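Section 4: Fitting and setting up the grippers

Applies to the Zarnano two-arm build, left and right arms
Last revised 5 December 2025

4.1 Before you start

You should have finished Section 3, with both arms mounted, the emergency stop wired and tested, and the arm joints homed in Imness. If any joint still shows amber on the Imness status page, go back and clear it first. The gripper wizard will run with an amber joint, but the values it saves will be wrong.

You will need:

Hex keys, 2.5 mm and 3 mm
A torque driver that covers the low range
Blue threadlocker
The gripper cable set from Lambrechts (short lead for the wrist, long lead for the forearm)
A soft foam block
A lint-free cloth

Allow an afternoon for the first arm. The second one goes faster. Members building at the Bekum workshop should reserve floor space as well as a bench, as the reach tests in 4.5 can't be done at a bench.

CAUTION: Keep the main power off and the emergency stop pressed until step 6 of 4.3. The finger links can pinch hard enough to break skin even at the lowest current setting.

4.2 Fitting the mount

1. Lower the forearm onto the foam block so the wrist flange faces up.
2. Wipe the flange with the cloth. Check for burrs near the locating pin and remove any with a fine file.
3. Feed the short lead through the center of the flange. Leave a loop of slack inside the wrist.
4. Seat the gripper mount on the pin. It fits one way only. Do not force it.
5. Start all the flange bolts by hand before tightening any of them.
6. Tighten the bolts in a cross pattern, in two passes. Do not use threadlocker yet.
7. Turn the wrist by hand through its full range. You should feel even drag the whole way. A tight spot usually means the cable loop is trapped under the flange.
8. Once the wrist turns freely, take the bolts out one at a time, apply threadlocker, and refit.

NOTE: Early Lambrechts cable sets came with a stiffer outer jacket. They work, but they need a larger loop. If you have one of these, leave the strain relief clip off until after the range test in 4.3.

4.3 Finger links and first power

The fingers work in pairs, with an outer link and an inner link on each side. The inner links turn on the capped pivots. The outer links are bolted at the base.

1. Fit the outer links first. Leave the base bolts finger tight.
2. Fit the inner links and press the pivot caps on until they click.
3. Close the fingers by hand. The tips should meet squarely. If one side leads, back off the base bolt on that side, shift the link, and try again.
4. Tighten the base bolts.
5. Point the arm up and away from anything it could hit, with the wrist camera looking out over the mount. Check the live view in Imness. The links on both sides should be in view with clear space between them.
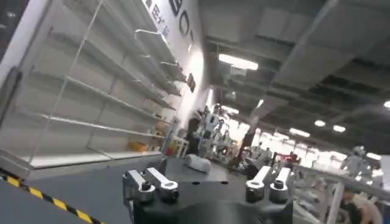 6. Switch on main power, then release the emergency stop. The gripper should stay still. If it moves, press the stop and check that the left and right leads have not been swapped.
7. In Imness, open Devices, then End Effectors, and choose the arm you are working on. Press Find Limits.
8. Let the fingers open and close by themselves. Keep your hands clear. When the motion ends, read the two encoder values. A gripper in good order reads close to 3,136 when fully open and 1,192 when fully closed.
9. Press Save. The values are stored in the gripper, so they go with it if you move it to another machine.

If the open value is low, look for a cable lying against a link. If the closed value is high, the tips are touching too early, and you need to repeat step 3.

CAUTION: Do not type the limit values in by hand to get past an error. The motor will push against the end stop and overheat.

4.4 Wrist camera

The camera needs its exposure set for the room you are going to work in. Leave auto exposure on while you set up, then lock it before you record or run anything.

1. Turn on the lights you will have on during use.
2. Aim the wrist at the place where the gripper will do most of its work. Avoid aiming it at ceiling lights or an open doorway.
3. Wait for the picture to settle.
4. Press Lock Exposure.
5. Move the arm slowly through its working range and watch the live view. Some washing out when the camera points at a light is normal. The finger links should stay readable against the background in every position you plan to use.

Repeat for the other arm. The two cameras do not have to be locked at the same value.

4.5 Reach test on a real task

Move the robot to the place where it will be used. Any job with a fixed opening and a loose container will do for the test – a cupboard and a box, or a bin on a shelf. The steps below use a front-loading washing machine and a laundry basket, with the machine turned off at the wall.

1. Set the speed limit in Imness to 25 percent.
2. Place the basket on the floor in front of the robot and to its left. Put a few pieces of cloth in it.
3. Bring the left gripper over the basket and stop above the rim. Lower it slowly until the fingers are inside. Check that the knuckles do not touch the basket.
4. Raise the left gripper until it clears the rim and leave it there.
5. Bring the right gripper toward the porthole with the fingers leading. Keep the forearm low and to the right. Stop before contact.
6. Look at the head camera view and the right wrist view together. The gap between the fingers and the glass should look about the same in both. Polished door rings and dark glass throw reflections, and the second set of fingers you may see in them can be mistaken for the real ones.
7. Press Mark Pose to store the position.
8. Back the arm out along the same path.
9. Repeat steps 3 to 8 until you have 11 stored poses with no contact warnings.

NOTE: If the forearm strikes the ring before the gripper gets close, move the base. Changing the elbow angle alone rarely fixes it.

CAUTION: One person stays at the emergency stop for the whole test. Do not reach between the arm and the machine while the robot is powered.

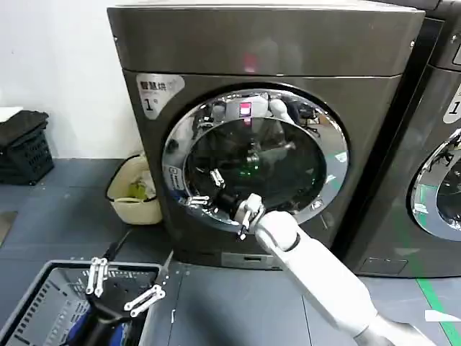

Can I run the reach test with only one gripper fitted?
Fit the blank plate to the bare wrist and mark that arm as Parked in Imness, then do only the steps for the arm you have finished. Imness will hold the parked arm still. You will have to run the full test again once the second gripper is on, as the stored poses are checked for clashes between the arms.

4.6 After the test

1. Return both arms to the rest position before switching off.
2. Check the base bolts on the outer links. The first few hours of use tend to settle them slightly.
3. Check that all pivot caps are still seated.
4. Export the settings file from Imness and keep a copy somewhere other than the robot's own drive.

The motors stay warm for up to 25 minutes after a long session. Let them cool before you put the wrist covers back on.

Recheck the limits in 4.3 whenever a link is removed, a cable is replaced, or the robot has been transported. At Bekum, write the new open and closed values on the card kept with the machine, next to the old ones – a slow drift in either number usually points to a worn pivot. Replacement pivots are in the Lambrechts spares kit, which is due for a revised parts list in April. Until then, order by the part number molded on the inside of the cap.

Section 5 covers teaching pick and place motions.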